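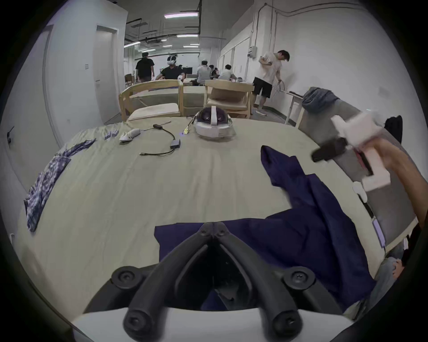 **Will the robots take my job?**

Not this year. They're still learning to pick up a shirt, and you're the one teaching them. Folding staff at Sterkdale have moved to demonstration shifts, which means handling the same laundry with a gripper in your hand. Pay stays at your old grade. Your old grade's annual increase also stays, before anyone asks.

**Why am I so slow with the gripper?**

Everyone is. You've spent years folding with ten fingers and now you've got two. Most people stop swearing after 4 shifts. Hiếu Âu on the Mallano team claims it took him 17, and he's now the one who signs people off, so be nice.

**Should I fold the Corkeo way or my way?**

Yours. The Corkeo chart came down in February. After a decade of being told there's one correct sleeve, we understand this stings.

**Does a botched fold count?**

Yes. Finish it, or start it over, and mark it in the log. Please don't quietly fix it by hand when the lead has turned around. We can tell.
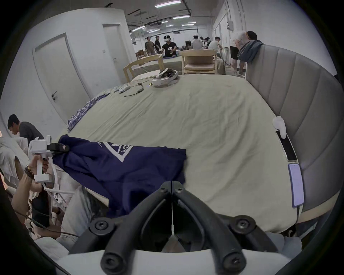
**Can I work with someone else on the same item?**

Yes, two to an item is fine if you're both signed off. Agree on who lets go first. Larger items go better in pairs, and so do the arguments about them.

**My wrist hurts. Is that normal?**

Common, but don't put up with it. Swap hands, take the break on your roster, and tell your lead the same day. Nobody does more than 4 hours on grippers in an 8-hour shift, including the keen ones.

**Who owns the recordings?**

Pärn, our automation partner, under the agreement pinned up in the lunch room. They can't be used for performance reviews. The union asked for that in writing and got it on the second go.

**What happens to us when the training's finished?**

We don't know yet. Management's word is "redeployment", and we've asked what it means. The answer will go on this page when we have one.

Last updated 20/08/2025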